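I bought the Pliltero fabric shaver because my sister swears by hers, and I don't trust her on gadgets. So I gave it two months before writing a word.

## What it claims

The box says it takes pilling off "any knit" and runs 2000 washes' worth of care on one blade. I have no idea what that second number means, and neither did the Clornside support person who wrote back to me. Signed Kiros Yimer, very polite, no answer.

## What it did

On a thick wool cardigan it was fine. Better than fine on the elbows, where most of the fuzz lives. On thin jersey I'd keep away from it -- the guard has 3 height settings and even the tallest one snagged. Dark reds are where I'm fussiest, as every bit of lint shows on them.
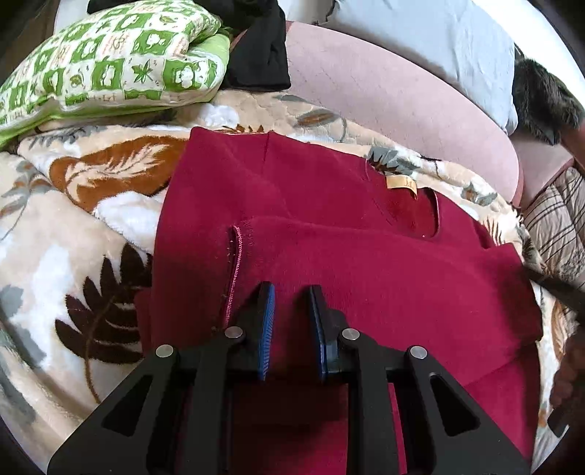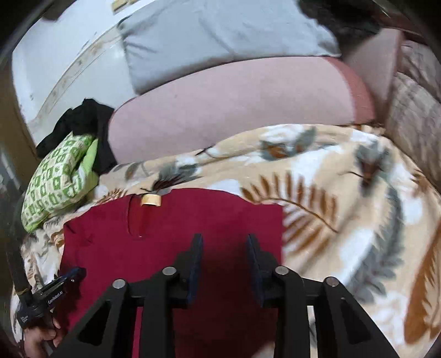 ## Battery and noise

Charging takes 6 hours. That is silly for something this size. My old Gazi ran on two AA cells and I could swap them in a minute. The Pliltero is quieter, I'll give it that, though it whines when the lint cup gets past half full, and the cup is tiny.

## Would I buy it again?

At full price, no. If you wear a lot of heavy wool and find it on sale, maybe. Everyone else can get a Fundix comb for a third of the money and put up with a sore wrist. Mine stays in the drawer for cardigans, and I've gone back to washing the T-shirts inside out.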